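Printed quilted bedspread

From Household Textiles, an open reference
Jump to: Terminology, Construction, Printed patterns, Use, Cleaning, Marketing claims, See also, Notes

A printed quilted bedspread is a bed covering made of two outer layers of cloth with a thin filling between them, held together by stitching, in which the pattern is printed on the top cloth before or after quilting. It is usually lighter than a comforter and heavier than a flat sheet. It is sold as a decorative top layer, a summer blanket, a dust cover and a throw for sofas, frequently in the same product listing. Whether one object can do all of these jobs well is a matter on which sellers and owners tend to disagree.

Terminology

The word quilt comes through Old French from the Latin culcita, a stuffed mattress or cushion. Coverlet, bedspread, counterpane and quilt have been used for overlapping objects for several centuries, and attempts to draw firm lines between them have had little effect on how people speak. Trade catalogs often reserve bedspread for a piece long enough to reach the floor and coverlet for one that stops partway down the mattress. The distinction is sensible on paper. In practice the same piece will be a bedspread on a narrow bed and a coverlet on a wide one.

The label "quilt set" usually means a cover with matching pillow shams. It may also mean a cover, shams and a sheet. Buyers are advised to read the contents line, as the photograph on the package commonly shows pillows and cushions that are not included.

Construction

The top and back cloths are most often cotton, polyester or a blend of the two. The filling, called batting or wadding, is a flat sheet of fiber. In inexpensive pieces it is nearly always polyester, which dries quickly and does not rot, but can shift or thin out where the stitching is far apart.

Stitching lines hold the layers in place. Straight channels and diamonds are easily made on a multi-needle machine. Wavy lines, sometimes called ripple or vermicelli depending on how tightly they wander, are also machine made. Listings that describe such work as "hand guided" should be treated with caution unless the maker explains what the hand was doing. Some low-cost covers have no thread in the pattern at all: the layers are welded at points by heat and vibration, and the dents are arranged to look like stitches. These welds can let go in the wash, after which the cover has to be thrown out or sewn by hand.

Edges are finished with bias binding or by turning the layers in on themselves. A bound edge can be replaced when it frays. A turned edge is cheaper to make and harder to mend.

Printed patterns 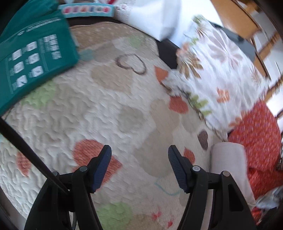

Pattern is the main reason most printed bedspreads are bought, and it is also the part about which the least reliable things are written. Small repeating motifs hide creases and minor stains better than plain cloth, a claim most owners would accept. The further claim that a pattern can make a room feel larger, calmer or warmer has no good support and is mostly repeated from one catalog to the next. Hearts are a standard motif. On a cream ground with wavy stitching, for instance, a heart print may run through orange-red, taupe, pale green and dark brown, with the shapes in several sizes and some of them given only as an outline. The mix of solid and outlined shapes breaks up the surface. It also makes matching difficult: a pillow in a brown, orange and green leaf and flower print will share colors with such a cover without belonging to it in any other way. Decorators call this coordinating. It is at least as often the result of owning bedding from different years.

Printing may be done on the flat cloth before quilting or, less often, on the finished piece. When the cloth is printed first, stitching lines run across the motifs wherever they happen to fall. When a stitched outline follows a printed one, the two can drift apart along the width of the cloth, and the drift is usually worst near the edges. Some makers present the offset as a handmade look.

Names given to patterns and colors have no fixed meaning. The mail-order firm Lundgren listed its Arka heart cover in the same season as "oat", "cream" and "natural", and the textile writer Benoît Marchal, who ordered all of them for a comparison, could find no difference between the pieces apart from the swing tag.[1] The Pendale company used the name "heritage heart" for 7 unrelated prints, according to the same survey.

Use

The everyday use of a bedspread is to cover the sheets during the day. A secondary use, rarely mentioned in product literature and probably more common, is as a work surface. Beds are large, flat and near the closet, and things are put down on them: boxes, paper bags, folded laundry, cushions, plastic wrapping waiting to be taken out. A quilted cover is moderately suited to this. The texture keeps light objects from sliding, and the filling absorbs some of the pressure from hard corners. It does poorly with anything that has a zipper, a hook or a rough cardboard edge, all of which catch on the stitching.

Household manuals have long told readers to clear the bed before evening and to put away each item as it is picked up. The advice is sound and appears to be widely ignored. A number of manuals add that a made bed leads to a tidier room in general. The evidence offered is usually that tidy people make their beds, which says little about what causes what.

Dressing the bed with a quilted spread follows a loose order. The sheets are smoothed, the spread is laid from the foot toward the head, the overhang is evened on both sides, and pillows are placed on top or tucked under a fold. Bolsters, the cylindrical cushions set at the head or along one side, are added last. Their practical value is doubtful. They are too firm for most sleepers and too short to fill the gap at the headboard, and on most nights they are moved to a chair.

Cleaning

Most printed covers can be machine washed in cool water, provided the drum is large enough. The usual cause of damage is overloading. A queen-size cover forced into a small machine comes out with detergent trapped in the folds and the batting pulled to one end. Tumble drying on high heat can shrink a cotton top more than a polyester back, and the piece puckers along every seam.

Airing and shaking are enough for ordinary dust. Lint is another matter. Looped and fuzzy cloths shed, especially when new, and the shed fiber settles into stitching lines where a brush does not easily reach. It is often recommended that a bed be cleared of towels and cleaning cloths before the cover is spread, and that these be kept in their own pile.
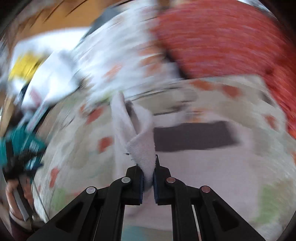
Soft white cloth with a looped surface, folded and twisted. Behind it, rumpled white fabric with orange-red and green blotches.

Spot cleaning is done with a damp cloth and a little mild soap, working from the outside of the mark inward. Rubbing back and forth raises the surface of the print and is a more frequent cause of faded patches than sunlight. Home remedies involving vinegar, baking soda or both at once are popular. Mixed together the two largely neutralize each other, and what remains is mostly salty water with some fizz – pleasant to watch, and of little use on a stain.

Storage bags that compress bedding by removing air save room on the shelf. Batting kept flat under pressure for a long time may not recover its loft. Makers of the bags generally say that it will. Marchal left 4 covers compressed from November until the following summer and reported that 3 regained "most of" their thickness after a day on the line, although he gave no measurements and the remark has been quoted since with more confidence than it deserves.[2]

Marketing claims

Three kinds of claim recur on packaging and are worth reading closely.

"All-season" has no agreed definition. A thin cover is comfortable in warm weather and needs a blanket beneath it in cold weather, and that is true of nearly any piece of cloth.

"Hypoallergenic" usually refers to the absence of feathers or down. It does not mean that the cover has been tested on anyone, and dust can collect in a polyester filling as it can in others.

"Pre-washed" may mean that the finished cover has been laundered, that only the top cloth has, or that a softening finish was applied. Nikham, a bedding label sold through discount stores, at one time advertised a cover as having gone through more than 40 test washes. The leaflet inside the package advised the owner to wash it seldom.[1]

Stitch density is one of the few figures a shopper can check without relying on the label. A hand laid flat between two lines of stitching gives a fair idea of how far the filling is free to move. If the lines are more than 4 inches apart, shifting after repeated washing should be expected whatever the packaging says.

See also

Batting
Bolster (cushion)
Counterpane
Pillow sham
Terry cloth
Throw

Notes

[1] Marchal, Benoît. Covers Compared: Notes on Bedding Sold by Mail. Pendale and Nikham entries.
[2] Marchal, Benoît. As above, appendix on storage. The covers used are not named.

Parts of the section on construction need additional sources. The statement on welded covers has been questioned on the talk page.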